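Hidano Street Shared Kitchen
Minutes of the members' meeting, Jun 20, 2026

Present: Ferhat Kurtuluş (chair), Zineb El-Sayed (minutes), and nine other members, 11 in all. Apologies were received from the Fladance baking group, who had a delivery that morning.

1. Minutes of the last meeting

Read and accepted with one correction. The chest freezer was defrosted by the Sunday cooks, and the earlier minutes gave the job to the Fladance group.

2. Food containers

This item took up most of the meeting. Ferhat said the container shelf had become hard to use again. Lids and boxes are kept apart, the lids slide down behind the boxes, and people who can't find a match cover their food with foil or take a bigger box than they need. Several members said they had given up and were bringing containers from home, which then end up on the same shelf.

It was agreed last time to try keeping boxes closed, with their own lids on, in open baskets. The white wire basket has been used for this, with plastic boxes stacked one on another, lime-green lids and teal lids together.
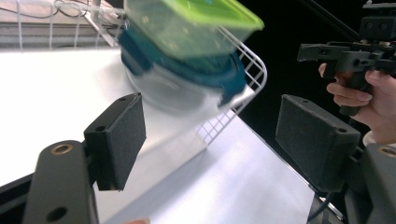
Closed boxes take up more room than nested ones. Zineb had gone through the shelf before the meeting and thought the kitchen could manage with fewer boxes than it has. Members who cook on weekdays were in favor of closed storage. The Sunday cooks were less sure — they use the larger boxes for soup and want to be able to pull out several at a time without unstacking a basket.

Agreed: closed storage continues for the small and medium boxes. The large soup boxes may be nested, with their lids standing upright in the rack beside them.

Agreed: boxes go into the basket only when dry. Two members reported opening a closed box and finding it smelled stale. Boxes should stand open on the drying rack overnight if there is any doubt.

Agreed: any box without a lid, or lid without a box, goes in the crate under the window. What is left in the crate at the end of September will be recycled or given away.

3. Labels and colors

Zineb proposed using lid color to show what a box is for. Lime green would be for food that belongs to the kitchen and can be used by anyone, and teal for food a member has put aside. There was a question about what to do with the clear lids. It was suggested that these be used for dry goods only, so they would stay out of the fridge altogether.

A member pointed out that not everyone can tell the green from the teal easily, and less so inside the fridge. The proposal was changed so that a written label is still needed on anything in the fridge, whatever the lid. Name and date, on masking tape, on the side of the box. Tape on the lid is no use once lids get swapped.

Masking tape and the marker are in the drawer to the left of the sink. The marker has gone missing twice since the spring and is now on a string.

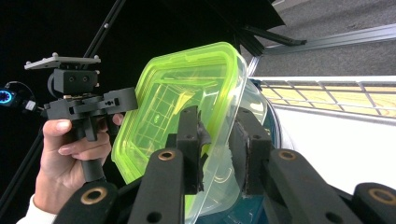
There was some discussion of how long labeled food may stay. The present rule is three days and a few members wanted five. It was left at three, except for pickles and jams. Food with no label will be thrown out at the Friday clean, and the person doing the clean does not have to ask first.

The color plan was accepted for a trial until the next meeting. Ferhat will put a short notice on the fridge door.

4. Washing up

The dishwasher is leaving a film on plastic. Ferhat has changed the rinse aid and cleaned the filter with no great improvement. It was agreed to wash plastic boxes by hand for now, in hot water with ordinary dish soap, and to keep the scouring pads away from them. Soft sponges will be bought.

Tomato sauce and turmeric stains were raised. One member leaves stained boxes on a sunny windowsill for a day, another uses baking soda paste. Either is fine. Stained boxes are still usable and should not be thrown out.

5. Buying more boxes

Ferhat had a price from Zevura for a mixed set in the same lime green, at 426 including delivery. The set is larger than the kitchen needs. He asked whether members would prefer to spend the money on a second wire basket and a few replacement lids.
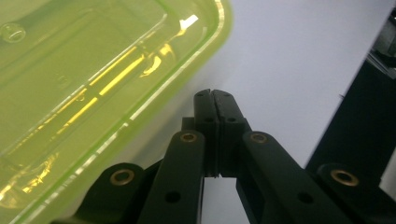
Zineb El-Sayed: I'd hold off on any order until the crate has been sorted, as we may already have the lids we need. The basket I would buy now.

This was generally supported. One member asked that the large boxes be counted in when the time comes, as they are borrowed most during Ramadan and for the fall suppers and do not always come back quickly. A sign-out sheet for large boxes will be kept on the clipboard by the door.

Agreed: buy one wire basket, the same size as the present one. No boxes to be ordered before the next meeting.

6. Other business

The tall cupboard door is sticking. Ferhat will plane it.

The tea towels are to be washed at 60 degrees and not with the aprons.

A request for a second set of measuring cups was approved.

7. Actions

Ferhat: notice for the fridge door, basket, cupboard door, reply to Zevura.
Zineb: sort the crate, sign-out sheet, sponges, measuring cups.
All members: take home any containers that are their own.

Next meeting in September, at 10 in the morning, in the kitchen.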